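April 8, 2020

I have used the Hurkine standing desk for 19 weeks now, and I think it is enough time to write something useful. When I was choosing, I found many reviews written on the day of delivery, and they speak mostly about the box. I wanted to know how a desk behaves when winter is over and the screws have had time to work.

My old desk was a Havlíček, fixed height, very heavy, a good desk. I sold it with some regret. My back did not agree with sitting all day, and my doctor suggested that I change position more often. I did not want one of the small platforms that you put on a normal table, so I went to the store in Vondside where you can try several desks before you buy.

**Assembly**

The desk comes in two packages. The one with the legs is too heavy for one person on stairs, please believe me. The instructions are drawings only and they are clear until page 4, where the crossbar is shown from below and the previous drawing shows it from above. I mounted the crossbar the wrong way and had to take it off again. All the holes in the top were in the right place. The hex key in the package is soft metal, so use your own if you have one.

**The top**

I took the white top, 1,360 mm wide. There was also oak, which looked nicer in the store, but my room is dark and I wanted a light surface. The white is slightly matte. It does not reflect the lamp into my eyes, and this was the main complaint I had with a glossy table before. Coffee wipes away if you do it the same day. A ring from a blue pen stayed until I used a little alcohol on a cloth. The front edge is rounded and comfortable for the forearms, but the back edge is quite sharp, and I would like to see the same rounding there.

On the depth I have a mixed opinion. For a laptop and a notebook it is more than enough. If you want to keep an organizer at the back and still have a keyboard with free space before it, you should measure at home first.
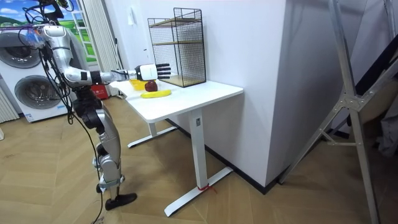
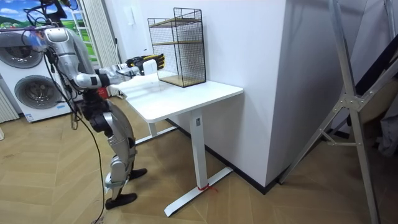
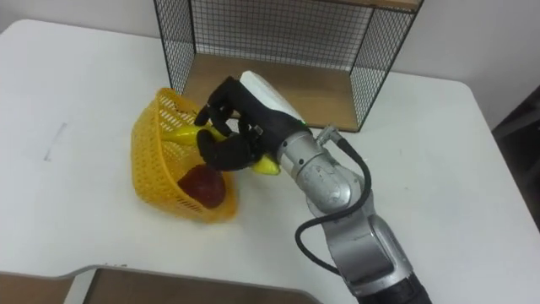 *White surface, three views. The black mesh unit is at its clearest in the second and third.*

**Going up and down**

The motor is quiet enough that I can move the desk during a phone call. It starts softly and stops a little less softly, so a full cup should be held by hand. The control panel remembers two heights. My wife is shorter than me and also uses the desk, so we would need three or four. For now I keep my two and she adjusts it by holding the button, and then I do the same with my patience.

At sitting height the desk is completely stable. At my standing height, it moves a bit from side to side when I type fast. The monitor shows it more than the desk does. After two months I tightened all the screws in the legs and it became better, though it did not go away. If you are very tall, I recommend that you try it in the store at your real height and lean on it.

**Cables**

Hurkine gives you four plastic clips with adhesive, and they fell off in the first week. I bought a Tidik tray separately for 20 euros and screwed it under the top. It holds the power strip and all the extra length. Leave a long loop for the cable which goes to the wall, otherwise it will pull the plug when you go up. I learned it with the lamp.

**What I would change**

More memory positions, better clips, and a rounded back edge. The feet are also a bit long and I hit them with my toes when I walk behind the desk without shoes. The panel sticks out under the front edge on the right side, and there is no possibility to mount it on the left without drilling.

Would I buy it again? Yes, I would, with the Tidik tray in the same order. The Havlíček was more solid, and I still miss its drawer. But I now stand for over an hour each morning, and in the afternoon again if I am not too tired. I will tighten the screws once more in June and add a note to this review if the side movement becomes worse.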